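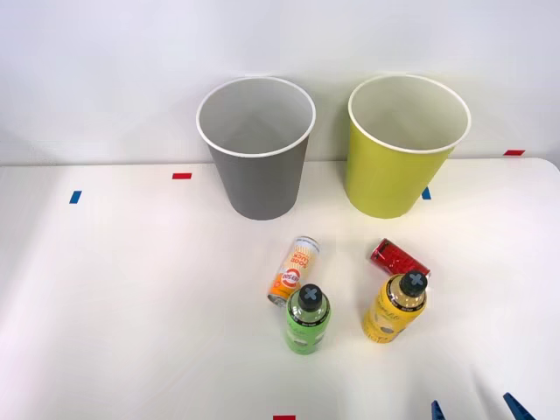
Ticket: Endale arm, drink sorting. Opened by Orla Fitzgerald, Sunday.
Drops are still the main fault, 3 in 100 picks after the grip update. Upright pieces like the green and yellow bottles are fine. Cans on their sides, such as the orange-and-white one, account for every drop.

Reply, Darragh Cullinane: Lower the grip speed to 2 and rerun with the cans at an angle.

Update, Orla: Rerun done, one drop. Still too slow for a kitchen. Leaving this open.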